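Garment Care and Storage: Frequently Asked Questions

What does the code on a Gultik care label mean?

The first three digits give the fabric group. Group 542 is brushed cotton and cotton blends. Group 543 is loopback cotton. The letter after the digits is the dye class. Dye class R covers reds and deep oranges and must be washed separately for the first 2 washes.

Can I wash groups 542 and 543 together?

Yes, if the dye class is the same. Use the longer of the two programmes and the lower of the two temperatures.

How should a sweatshirt be dried?

Dry it flat, away from direct heat. Hanging a wet sweatshirt by the shoulders stretches the collar seam. Ribbing at the cuffs and hem should be pulled square by hand while damp.

Should I fold or hang sweatshirts for storage?

Fold them. Lay the garment on a flat surface, smooth out the body, bring each sleeve across the chest, then fold the hem up to the collar. Folding along the same line every time will leave a permanent crease in group 542 fabrics, so move the line by a few centimetres when you put them away for the season.

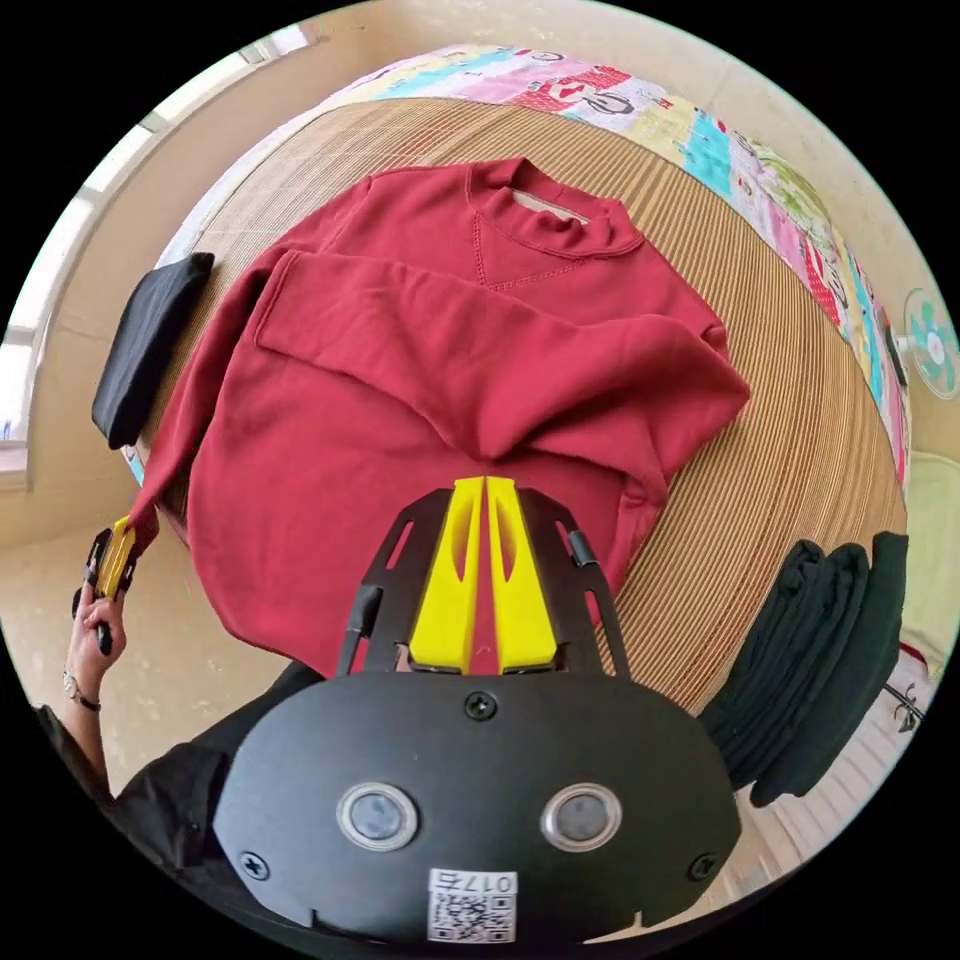
Care Guide, Issue 17, Page 2

How do I remove pilling?

Use a fabric comb on dry fabric, working in one direction. Electric shavers may be used on the body but not on ribbing.

Is the Cetatow storage bag airtight?

No. The side panel is vented. Garments must be fully dry before packing. For storage beyond one season, open the bag in September and leave it open overnight.

My label is missing or cannot be read. What should I do?

Treat the garment as dye class R and wash it at 30 degrees. Replacement labels are not supplied for Deschamps or Senis lines.

Who do I contact about a fault?

Write to Lindiwe Mahlangu, Product Care, quoting the fabric group and the order number. Faults in seams and ribbing are covered. Shrinkage caused by tumble drying is not.

Last updated: Aug 2, 2026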